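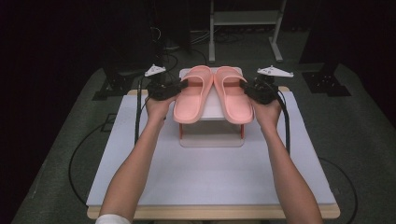 A pair of pink slide sandals.

**Shoes-off house with tile floors, sore heels, and nowhere to put anyone's shoes**

We moved into a ground floor place in Nivwood in August. The old apartment had carpet everywhere. This one has ceramic tile straight through from the front door to the kitchen, laid on the slab, and it is hard and cold to stand on.

We have always been a shoes-off house and I would like to keep it that way. The trouble is that after an evening of cooking in socks my heels ache, and my husband says the same about his knees. The first few steps in the morning are the worst. I never had this before the move.

The second part of the problem is the entry. It's a narrow hall with the door opening inward, so there is a strip along one wall that can hold a rack and not much else. Right now everything ends up in a heap and the door hits it.

What I want to know:

- Do house shoes help with the heels, and what kind?
- Is a thick mat in the kitchen worth the money?
- What sort of rack fits a hall like this? I measured 6 inches of depth before the door starts catching.

We rent, so nothing glued down. Screws in the wall are allowed if I fill the holes when we leave.

*Posted by Tiina Kallio*

---

**Kalevi Suominen**

We have had tile for years, so I can speak to most of this.

Start with something on your feet. Socks on tile give you nothing, and going from carpet to a slab is a big change for heels that weren't used to it. Soft cloth slippers are only a little better. They feel nice in the store and the sole packs flat in one winter. Look for a molded foam sole that you can press with your thumb and feel it push back, with some shape under the arch. If you can fold the shoe in half easily, leave it on the shelf.

Slides are fine for this if they fit. Too long and you grip with your toes to keep them on, and then your calves get tight, which doesn't help the heel at all. Try them on with the socks you wear at home. Closed backs are safer if you have stairs, but it sounds like you don't. 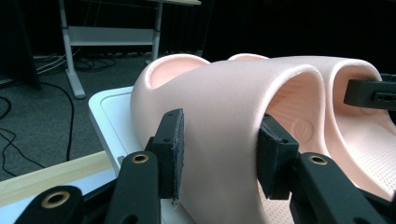
Keep the indoor pair indoors. Once you wear them to the mailbox they bring in grit, and grit on tile gets slippery and also scratches the glaze. We keep a separate beat-up pair by the door for the trash and the mail. The indoor ones get washed with dish soap and a soft brush, then left to dry away from the heater. Foam can shrink if it gets too warm.

On the mat: yes, one, in front of the sink. Buy one with beveled edges so you don't trip. I would not put one at the stove – grease gets under it and you will be on your knees scrubbing on Tuesday night like I was. Lift the sink mat every few days and let the floor dry under it.

Also stretch your calves in the morning before you stand up. If the heel pain is still there in a month, see a doctor. It can be plantar fasciitis, and that can hang on for a long time if you keep walking on it.

---

**Niskanen**

Just get a rug

---

**Grever**

Kalevi covered the feet, so I'll do the hall.

At that depth a normal shelf is out. Get a tilt-out shoe cabinet, the kind where the doors tip forward and the shoes stand nearly upright inside. Measure from the wall to the door's swing at handle height too, and not just at the floor. My own handle sticks out and hit the top of the cabinet, and I had to move the whole thing down the wall.

They have to be screwed to the wall. The narrow ones are top heavy when both doors are open and will come down on a kid or a dog. If your baseboard is thick the cabinet won't sit flush, so put a strip of wood behind the top rail to make up the gap. That's what I did in my rental in Flilanau, and filling 2 screw holes at the end took no time.

Boots won't fit in one. Put them on a rubber tray in another room or in the bathtub until they stop dripping. Don't close wet shoes up in the cabinet either, it will smell by the end of the week.

For guests, a basket with a few pairs of washable slippers hung on a hook is enough. Ours mostly keep their socks on anyway.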